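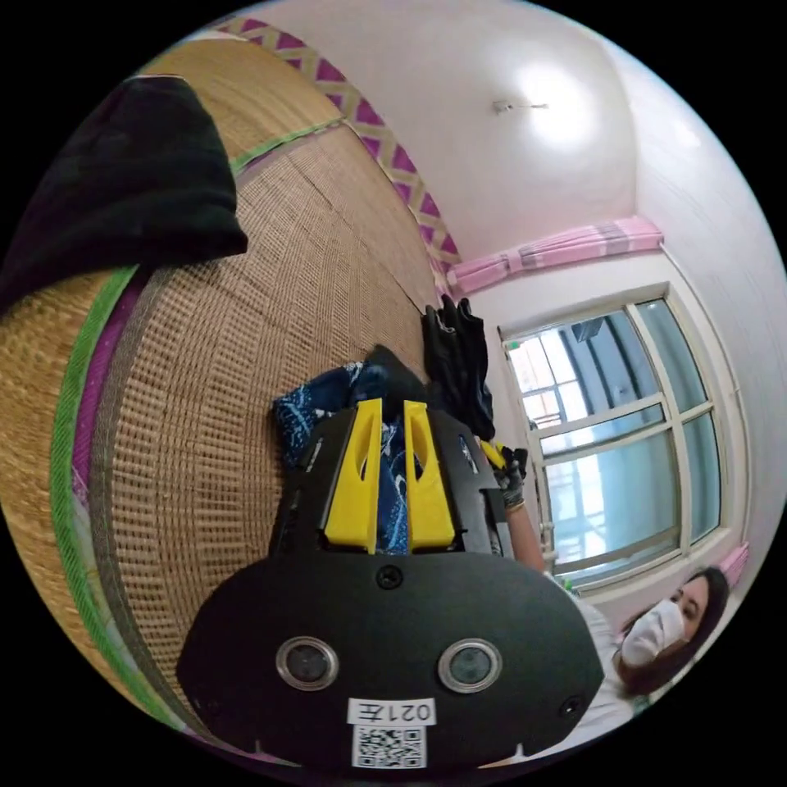

A dark blue patterned piece, bunched up on the woven mat.

How to Fold Laundry on the Bed, One Small Heap at a Time

By Hina Talpur
Updated 4th October

I grew up folding on the bed, and I still think it's the best table in the house. It's wide, it's close to the dresser, and in the warm months, when the quilt is put away and the straw mat is down, you get a smooth, firm surface that makes folding a real pleasure. My kitchen table in Taltville has never once felt as good!

Start by pulling the covers or the mat straight. Then put the whole pile at the head of the bed and leave the foot clear for working. Take one thing out, give it a good shake, and fold it before you reach for the next.

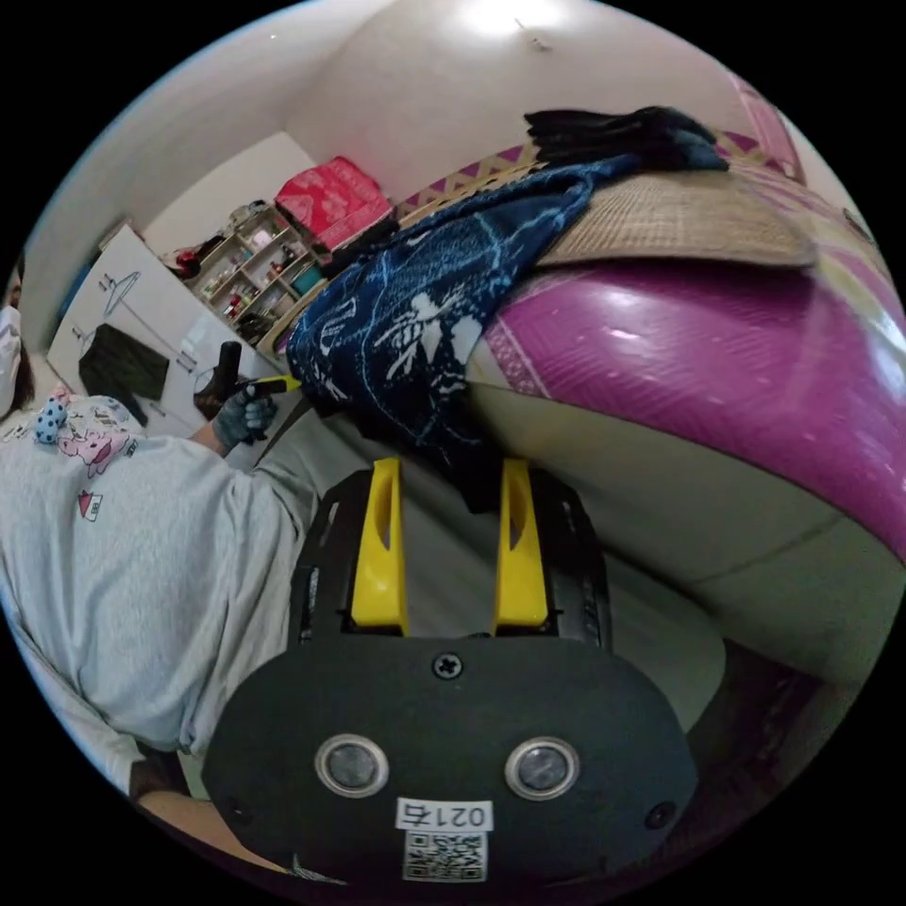 Patterned fabric is where I always slow down, and I'd ask you to slow down too. A busy print hides its own creases, so run your palm from the middle out to the edges before you make the first fold. Large pieces can go on the diagonal while you find the corners, the way the navy cloth with the thin white and light blue lines is spread over the bed, and it doesn't matter one bit if an edge hangs down for a minute. Once you have two corners in hand, square it up, fold it in half, and then in half again.

Black things are harder than they look. Dark socks, dark T-shirts and dark leggings all turn into the same lump, and I have matched the wrong pair more times than I'd like to admit — usually in January, when the light is gone by supper.

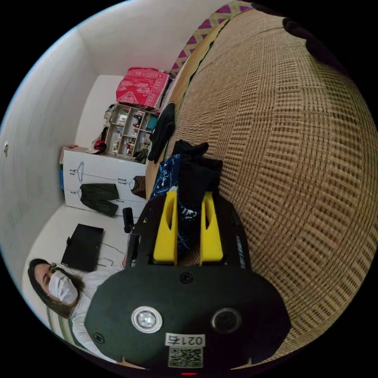
So do them last, near a window or under a good lamp, and feel for the seams with your fingers. Toes and cuffs have a thicker edge than the rest. Lay socks flat, heel to heel, and fold them over once. I gave up rolling them into balls years ago, and the elastic has lasted much better.

When the bed is clear, carry each stack to its drawer right away, and give the mat a quick wipe with a dry cloth before bedtime.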